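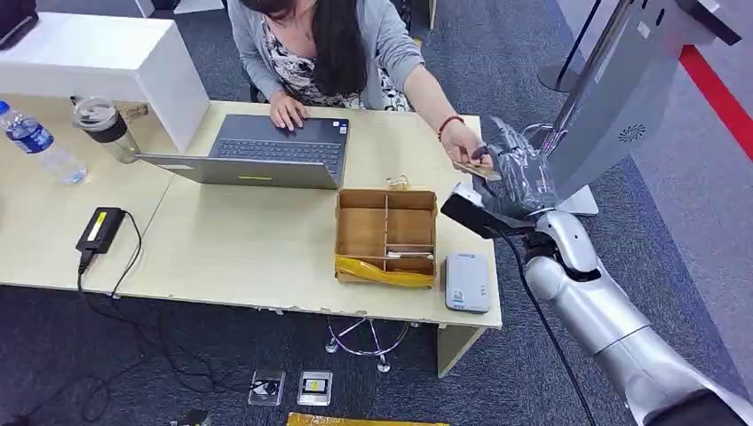

How often do I need to re-oil a cutting board?
Once a month if you use it daily, and any time the surface starts looking pale or feels scratchy under your palm.

Tunlow Board Oil, 100 ml and 1000 ml

I started making this oil because I was sick of the stuff I used to buy. It smelled like a garage, it stayed tacky for days, and the bottle dribbled down the side every single time. So I bugged my friend Majdi Issa, who turns bowls for a living, until he told me what he puts on his own kitchen stuff. The answer was food-grade mineral oil with a bit of beeswax melted in. That's pretty much what you get in a bottle of Tunlow — I've just fiddled with the amounts until it pours nicely in a cold kitchen.

What's in it
Food-grade mineral oil, filtered beeswax, and nothing else. No scent, no color, no nut oils. The wax does mean it isn't vegan, and I get asked that a lot, so there you go.

Which size to buy
The small bottle is 100 ml and will do one big board plus a handful of spoons, with some left over. The 1000 ml is for people who have butcher block counters or who can't stop buying boards (hello, me). It comes with a pump top, which I love, but please lock the pump before you put it away under the sink. I learned that one in February and the cupboard floor is still very well conditioned!

How to use it
Wash the board, stand it on its edge and leave it overnight. Pour a puddle the size of a cookie in the middle and push it out to the sides with an old T-shirt. Do the end grain twice, it drinks more than you'd think. Leave it 4 hours, wipe off whatever is still sitting on top, and you can chop on it right away.

A brand new board needs more. I do three coats over three days and then forget about it for a month.

If the oil looks cloudy when it arrives, the wax has just gone a little stiff on the way to you. Sit the bottle in a bowl of warm tap water and shake it. Don't microwave it.

What I wouldn't use it on
Anything with varnish on it, because the oil can't get in and you'll just have a greasy table. Bamboo is fine. Plastic boards don't need it. And I'd skip it on floors, unless you enjoy sliding into the fridge.

Goes well with
The Nisthorpe scraper, for boards that have gone fuzzy or have old onion in the grooves. Also the Murkico cloth, which is plain undyed cotton and doesn't shed. I used to throw one in free with the big bottle and I'm sorry to say I can't afford to anymore.

From customers
"Used it on my grandmother's rolling pin, which I'd been scared to touch. It came up a shade darker and I'm really happy with it." — Nasrin Ansari

"Good oil. Label came off in the wash-up area after a week or so, now I have a mystery bottle." — Mared Morgan

Mared's right about the labels. The new batch, from September 2025 on, has a better glue and the name is molded into the cap too.

Shipping and returns
Orders go out in a padded box with the cap taped down. If yours leaks anyway, send me a photo and I'll mail another one, no need to return the sticky one. Unopened bottles can come back within a month. Empty 1000 ml bottles can be refilled at the shop counter, just rinse out any crumbs first, and bring the pump along if it's been sticking so I can take a look at it.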